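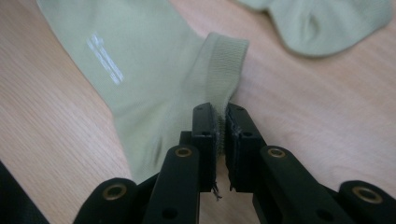 밝은 나뭇결 탁자 위의 세이지그린 양말 두 짝. 짝을 맞추는 일은 발목의 골지에서 시작된다.

양말 서랍을 열 때마다 한숨부터 나온다는 분들이 참 많습니다. 저도 그랬어요. 아침 여섯 시 반, 커피는 식어 가는데 한쪽 발에만 양말을 신고 나머지 한 짝을 찾아 서랍 바닥을 더듬던 날이 얼마나 많았는지 모릅니다. 그래서 이번 호 살림 지면에서는 좀 작고 사소한 이야기를 길게 해 보려고 합니다. 빨래가 다 마른 뒤의 일, 그러니까 양말을 펴고 맞추고 접어 넣는 일 말이지요.

아탄소프의 언덕길 끝에 사는 테레지아 마르티 씨를 찾아간 것은 7월의 어느 오후였습니다. 창을 전부 열어 두어도 바람이 한 점 없는 날이었는데, 마르티 씨는 차가운 보리차를 한 주전자 내놓고는 곧장 빨래 바구니를 들고 나왔습니다. 손님이 왔는데 빨래를 개도 되겠느냐고 물으시기에, 그걸 보러 왔다고 말씀드렸더니 한참을 웃으셨지요.

마르티 씨는 2년 전까지 빌라우에서 작은 여관을 했습니다. 장부를 꼼꼼히 쓰는 분이라 마지막 해에 손님방에서 나온 짝 잃은 양말이 몇 짝이었는지도 적어 두었는데, 그 숫자가 무려 616이랍니다. 주인을 찾아 부쳐 준 것도 있고, 유리창을 닦다 해진 것도 있고, 아직 상자에 담겨 다락에 있는 것도 있다고 해요. "양말은 색으로 찾으면 꼭 틀려요. 회색도 초록도 저녁 불빛 밑에서는 다 그게 그거거든. 발목을 봐야 해요." 그러면서 골지 부분을 손끝으로 살짝 집어 보이셨습니다.

듣고 보니 과연 그렇습니다. 같은 색 양말이라도 골이 촘촘한 것과 성근 것이 있고, 윗단이 도톰하게 말린 것과 납작하게 눌린 것이 있습니다. 특히 요즘 많이 신는 세이지그린처럼 회색과 올리브색 사이 어디쯤에 있는 색은, 빛을 받은 쪽과 그늘진 쪽이 서로 다른 양말처럼 보이기도 하지요. 희미한 흰 무늬가 찍힌 양말이라면 그 무늬도 도움이 되지만, 빨다 보면 흐려지기 마련이라 마르티 씨는 무늬를 그다지 믿지 않는답니다.

접는 법은 집집마다 다릅니다. 가장 흔한 것은 두 짝을 겹쳐 발목을 뒤집어 공처럼 마는 방법인데, 던져 넣기에는 좋아도 한쪽 고무단이 자꾸 늘어납니다. 마르티 씨는 먼저 한 짝을 탁자 위에 납작하게 펴고 손바닥으로 발끝에서 발목 쪽으로 한 번 쓸어 줍니다. 그 위에 다른 짝을 포개고, 발끝을 가운데로 접고, 발목도 가운데로 접은 다음 그대로 반을 한 번 더 접어요. 뒤집어 끼우는 과정이 없으니 단이 눌릴 일도 없습니다. 이렇게 만든 작은 네모를 서랍에 세워 넣으면 끝입니다. 바구니 하나를 비우는 데 30분이 걸렸는데, 그중 절반은 이야기하느라 손이 멈춰 있던 시간이었어요.

반대 의견도 들어야 공평하겠지요. 딘드사이드에서 수선집 차우크를 꾸려 가는 하이드룬 임호프 씨는 접는 모양에는 별 관심이 없다고 했습니다. 대신 말리는 방법에는 아주 엄격합니다. 발목을 위로 해서 집게로 집으면 물 무게 때문에 단이 늘어난다는 겁니다. "발끝을 집으세요. 자국이 남아도 신발 속인데 누가 봐요?" 두 분이 서로 아는 사이는 아니지만, 나란히 앉혀 놓으면 보리차 한 주전자로는 모자라겠다는 생각을 했습니다.

그날 저는 집에 돌아와 서랍을 통째로 침대 위에 엎었습니다. 공처럼 말린 것들을 하나씩 풀고 발목을 들여다보니, 몇 달째 한 켤레인 줄 알고 신던 남색 양말이 서로 남남이었더군요. 골의 굵기가 눈에 띄게 달랐습니다. 제 짝은 겨울 이불 커버 안쪽 모서리에서 나왔고요. 혹시 댁에도 홀로 남은 양말이 있다면 버리기 전에 이불 커버부터 한번 뒤집어 보세요. 베갯잇 속도요.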